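Chapter 7
Setting Up: Containers, Trays and the Work Surface

After reading this chapter you should be able to choose a container for a given ingredient, lay out a work surface before you start cooking, and explain the difference between a holding container and a working container.

Key terms: holding container, working container, landing space, tray line, reach

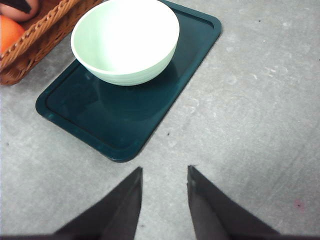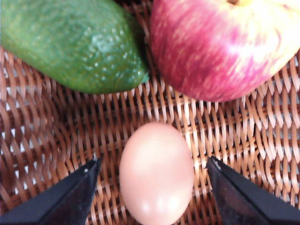 Most cooking courses begin with the knife. This one has put it off until Chapter 8, and the reason is practical. In the teaching kitchen at Hollen, Noemi Costa kept a log of where her first-term students lost time during a simple breakfast exercise. Very little of it was lost in cutting or at the stove. Students walked back for a bowl, moved a carton to make space, or stood holding a cracked egg with nowhere to put the shell. The exercise was planned for 30 minutes. The slowest pair took 34, and they had cooked everything correctly.

A holding container keeps food until it is needed. Baskets, crates and egg cartons belong to this group. A woven basket lets air move around whole fruit and is light enough to carry with one hand. It is a poor place for anything cut, because juice runs into the weave and is hard to clean out. Whole eggs may sit in a basket for a short time while you work, but they should go in last and come out first. A hard apple rolling against an egg will crack it.

A working container receives food that is being changed in some way: cracked, peeled, mashed, mixed. Bowls are the usual choice. The inside should be smooth, with no seam where food can collect, and the bowl should be deeper than you think you need. As a rule, fill it no more than halfway if you plan to stir.

The tray is often left out of lists of equipment, though it does two jobs. It catches drips, and it marks off a part of the counter that belongs to one task. A tray with a raised border will also stop an egg that gets away from you. Set the bowl on the tray before any food goes in, and check that it sits flat.

Landing space is the bare counter you leave on purpose. Beginners tend to fill it. Hatem El Khatib, who taught the Surine evening classes, had students clear a space the size of a dinner plate beside the bowl and keep it clear until the end of the lesson – shells, peels and spoons went elsewhere.

Reach is measured from where you stand, with your elbows close to your sides. Anything you will pick up more than once should be within it. The basket can sit at the far edge, provided you can see into it without leaning over the bowl.

Before you read on

Write down every container you used for the last meal you prepared. Mark each one H for holding or W for working. If a container did both jobs, note when it changed from one to the other. You will need this list for the exercise in Section 7.2.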